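Keeping Large Floor Tiles and Grout Clean

Workshop and Kitchen Notes, September 11, 2018

Glazed floor tile is nearly inert. Most of what gets called a dirty tile is a film of old cleaner on top of it, and most of what gets called worn grout is the same film in the joints. Treat the two separately.

Water and detergent

Use warm water and a neutral cleaner. Dose at the low end of the label. Doubling the dose does not double the cleaning; the surplus dries on the surface and holds dust. If bare feet leave visible prints a day after mopping, the dose is too high or the rinse was skipped.

Change the water when you can no longer see the bottom of the bucket. Two buckets, one for wash and one for rinse, make this last longer.

Removing old film

Test one tile in a corner. Wipe it with plain hot water and a microfiber cloth, let it dry, and compare it with its neighbor. If it is clearly lighter, strip the whole floor before doing anything else. An alkaline floor stripper works on glazed tile. Leave it wet for the time given on the label, agitate with a white pad, pick up, and rinse twice.

Do not use vinegar on cement grout. One application does little. A weekly habit opens the surface of the joint and it will stain faster than before.

Grout

Scrub along the joint with a stiff nylon brush. Wire marks the glaze. Work in strips no wider than your reach and pick up the dirty water before it settles back into the joints.

For sanding a rough joint by hand, start at 400 grit, wet, with light pressure. Finish at 1000 only where the joint meets a polished edge. Let the floor dry overnight before sealing. Apply sealer to the joint alone and wipe the tile face before it hazes.

Daily upkeep

Sweep before mopping, every time. Grit under a mop is an abrasive. Lift anything that stands on the floor, bins included, and wipe under it. A ring left under a base is mostly trapped moisture and dust, and it comes off with a damp cloth if it is caught early.

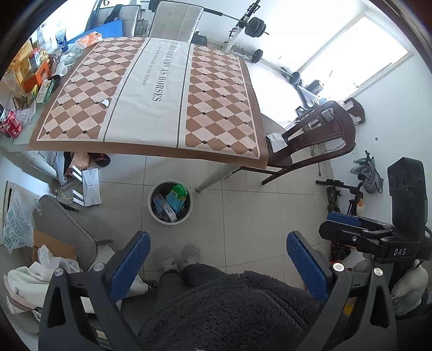

Valentin Masson wrote in to say that sweeping first made less difference for him than the second bucket, and that on pale tile he now rinses with a flat mop and dries with an old towel, working backward toward the door. He also found that sealer left on the tile face for 26 minutes had to be taken off with the manufacturer's solvent. Check the haze time on the can and set a timer.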